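Skurero Community Help
Topic: Student projects and competitions

Labeling hand demonstrations when both hands are on one small package

Posted by Kemeys Student Robotics Club, 5 Sep 2026

Our club is preparing an entry for the household manipulation category of the Jollar student competition. The entry is a two-arm program that handles small packaged goods at a kitchen counter. The arms are to be trained in part on human demonstrations recorded from head height, and the members have been asked to divide each recording into labeled steps before the training set is submitted.

The club holds 1,512 clips at present. Most of them were labeled without difficulty. The disagreement concerns clips in which both hands remain on the package for the entire length of the recording. Our label sheet offers four choices: reach, hold, open and place. Two members working separately on the same clip will frequently choose differently between "hold" and "open," and the difference is large enough to affect our agreement score.

The still below is typical of the clips in dispute. One member labeled it "open" on account of the fingers at the light blue strip along the top. Another labeled it "hold," on the grounds that a strip may be pressed closed in exactly the same posture.
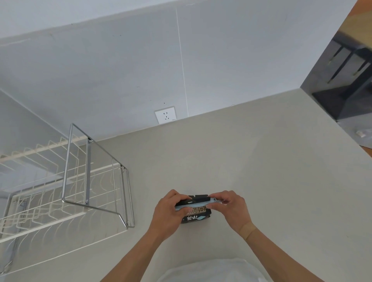

Disputed clip, both hands on the package above the counter.

We would be grateful for guidance on three matters. First, should the club add a label, or should it define the present ones more strictly? Second, is it acceptable to label from a single still when the clip is short? Third, does the dish rack at the left need to be marked in every clip, given that the task does not involve it? The rules sheet is silent on all of these.

Marko

The club should define the present labels more strictly before adding any others. Each new label creates a new border to argue over, and a small team will not have time to relabel everything.

The practice in our own program is to write one sentence for the start of a step and one for its end, both in terms of something that can be observed. "Open" begins when an edge of the package visibly separates. Until that point the label remains "hold," whatever the fingers may be doing. Under this wording your first still would be marked "hold" unless the following part of the clip shows the edge coming apart. Members should not label intent.

On the second matter, a single still is not sufficient. Please have members view the clip from beginning to end, and then once more at reduced speed if the hands overlap the package. A still is useful afterward, as a reference in the label guide. I would recommend a page for each label with one clear case and one doubtful case. From the clips your club has shared in its project folder, I would choose the following for the "hold" page, as the grip on each side is easy to see and the crimped top of the black bag is in plain view.
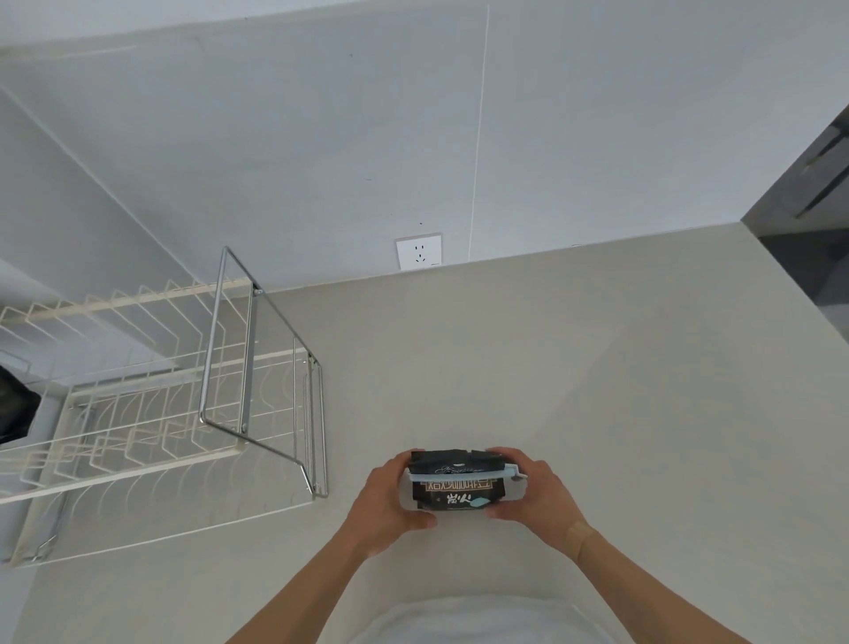

Suggested reference for "hold": left hand on one side, right hand over the top corner.

Please note that the black bag and the pale blue and white piece should be entered as two objects if your sheet permits it. A program that treats them as one will have trouble when they are moved apart. Where the members cannot tell whether the second piece is a lid or a tray, the entry should read "second part" and the matter should be left there.

As for the dish rack, mark it once for each camera position – not once for each clip. It matters to the arms as an obstacle, particularly the upright steel loop.

Jollar Entrant 2

We just used "hold" for everything and it was fine. Check the category rules though, ours changed in March.

Workshop Desk, Skurero

The desk agrees with the first reply on definitions. We would add that the agreement score should be calculated again after the wording is changed, on a fresh set of clips that neither member has seen. Recalculating on the disputed clips alone will give a misleading figure, as the members will by then remember the discussion.

If time is limited, the club may submit about 1,000 clips on which its members agree and keep the remainder aside. Clips held back in this way should stay in the folder with their original labels, and the label guide should state which version of the wording was applied to each group.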